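Ticket 1623: Tote bags come back from laundry with print cracking
Status: Closed
Opened by: Songül Kırmızıgül, Guklow shop floor
Assigned to: Ibrahim Anozie, Cukitham textile support
Product: Rallis cotton tote, white, printed one side
Opened: 6 May 2018

Problem as reported
We lend out cotton totes at the counter and wash them when they come back. Out of the last lot, several have fine cracks in the print and one has started to peel at a corner. The bags themselves are fine, no holes, handles OK. We wash at the warm setting, tumble dry on medium, fold and put them in the basket under the counter. We ordered 278 of these and I would like to know if it is the bags or us before we order again.

Reply, Ibrahim
Thanks. Please send:
- which design or designs are affected
- whether the bags go in inside out
- how they are folded, print in or print out
- whether anything is ironed

Reply, Songül
Nothing is ironed. They go in however they come off the pile, so mostly print out. Folding is also print out so that people can see which one they are taking. One of the daisy ones, folded the way we do it:
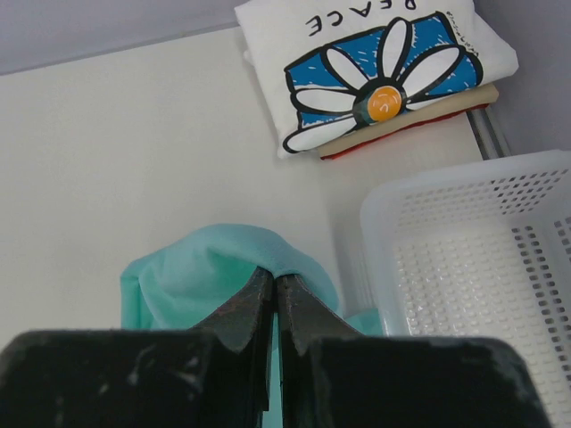

The cracking is on the big filled areas and I have not found any on the thin lines. On the daisy design that means the blue panel behind the flower gets it first and the PEACE lettering at the top stays good. The bags with only small text on them have no cracks at all after the same number of washes, as far as I can tell. The one that is peeling is a daisy bag too, and it peels from a corner of the blue.

Reply, Ibrahim
That fits what I expected. A large solid area of ink has less give than thin lettering, and when the cotton shrinks a little in the dryer the ink doesn't follow. Please try this with ten bags:
1. Turn inside out.
2. Wash cold, spin at 1000 or lower.
3. Line dry. No dryer.
4. Fold once it is fully dry, with the crease beside the panel if you can manage it.
Mark them inside the hem so you can tell them apart. Five washes should be enough to see a difference.

Reply, Songül
Started. We used laundry pen on the hem. Line drying takes up the whole back hall, so we can only do one batch a day.

Update, Songül, August
Five washes done on all ten. No new cracks. Two that already had cracks look the same as before. The ones we kept putting in the dryer are worse. The peeling one has been pulled and is now used for clothespins.

Reply, Ibrahim
Good. Cause recorded as dryer heat on solid print areas. I have asked Tramosau to change the care card, which currently says medium heat is fine. Existing cracks can't be repaired. Closing, reopen if the line dried ones start to go.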